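Search this journal... Go

September - by the keeper of this journal
Filed under: Home & Chores, Long Entries

Spent most of the afternoon at Madigan again, watching the two arms have a go at tidying a table, and I came home with tea gone cold in my flask and far too many thoughts. I went in half hoping to be told my dusting days were numbered! My own kitchen table looks like this by noon, so I felt right at home. 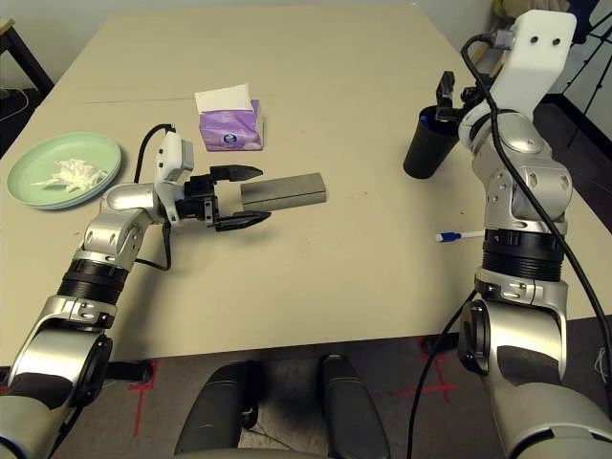 Both arms at work, one on the gray block and one over by the cup.

The thing I keep turning over is how much I do with my hands without giving it a minute's thought. A pen goes in a cup. I must have done it 1,000 times while talking on the phone. For a machine there is the angle to settle, and the rim, and how hard to squeeze, and by then I'd have the pens away and the kettle on.
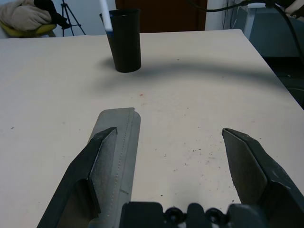
The cup, from the gripper's side of things.

I read a long piece on the Manura site that said we'd all have a helper in the house before long, and another from the Botorport people, much gloomier, with 321 comments under it (I got through 14 and gave up). I sit somewhere in the middle. A shop floor I can believe in, with the same part in the same place all day long.

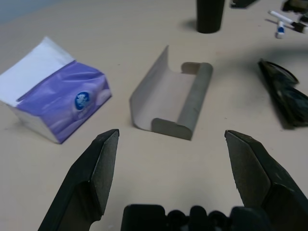 A home is a different animal, full of soft things and bendy things and things somebody put down for just a second. Tissues are the worst of it, to my mind - they're never the same shape twice. And sunglasses, well, I've sat on enough pairs to know how little force it takes.

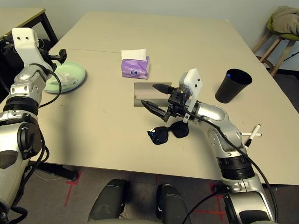

Sunglasses, markers, tissues and the green plate, all on the one table.

So, can they do the chores yet? Mine, no, I don't think so. But I'd put some 300 dollars in a jar toward one that could clear up after supper, and I'd be very patient with it. Must look up what Juvach is charging for theirs, and buy more dish soap.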